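News > Around the County > Music & Arts

June
By the Soomro Valley Newsletter staff

Old radio barn dance recordings find a home at the Grarkoseo library

If you grew up anywhere near Soomro, there's a fair chance somebody in your family has a story about the Saturday night barn dance. Maybe your grandparents drove in from Utus with the windows down and a pie on the back seat, or maybe they stayed home and pulled their chairs up to the kitchen radio to hear it live. The show went out over the local station for years, fiddles and steel guitars and a good deal of hollering from the crowd, and for a long time most of us figured the only thing left of it was the stories.

Well, a good bit more than that is left, and we are tickled to tell you about it. The Grarkoseo Public Library has taken in 62 reels of tape from the old broadcasts, which had been sitting in a dry upstairs closet at the former station building on Flomau Street. The library has spent the winter and spring getting them copied, and the first batch is ready for anyone who would like to come in and listen.

The reels hold 2,927 minutes of music and talk, and that includes the parts in between the songs, which may turn out to be your favorite bits. There are feed prices and lost dog notices. There is a long and very serious announcement about a church supper that had to be moved on account of a flooded road. On one tape the house band starts the same waltz three times before everybody agrees on the key, and you can hear the whole room laughing along with them by the end — it's a lovely thing to sit and listen to.

Country music is the heart of the collection, as you would expect, but there's plenty of gospel too, a few polkas, and some twin fiddle numbers that local players have been asking after for years. Not every song has a title written down, and a lot of the singers are only introduced by first name. If you think you might know a voice, the library would dearly love to hear from you. Listening sheets are kept at the front desk, and you can jot down the reel number, the time, and whatever you remember, even if it's just "sounds like my uncle's band."

Getting the tapes copied cost $2,300, most of which came in through the pancake breakfast and the raffle last fall. Thank you to everyone who bought a ticket, and to those of you who bought a ticket and then handed it right back to be sold again. About $700 is still needed for proper storage boxes and a second set of headphones, so that couples and friends can listen together. There's a jar at the desk, and checks can be made out to the library with "barn dance" on the memo line.
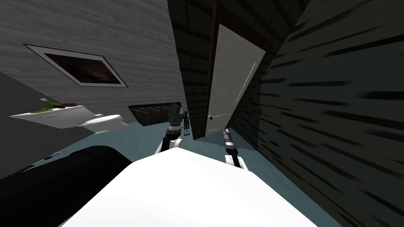 A robot's two arms raised near a door. Computer rendering.

The listening room is open every Tuesday from ten in the morning until the library closes, and there is no need to sign up ahead unless you are bringing a group. The stairs are a little steep, so please ask at the desk if you would like to use the elevator around back. Folks who can't make it in can borrow a set of discs with a regular library card, two at a time, for a week.

There's talk of a live evening later on, with Utus and Soomro pickers playing tunes straight off the tapes. It would be at the grange hall if the floor is finished in time, or outdoors behind the library if it isn't. Players who would like to be part of it can leave their name and instrument at the desk, and yes, beginners are welcome — so are dancers, and so is pie.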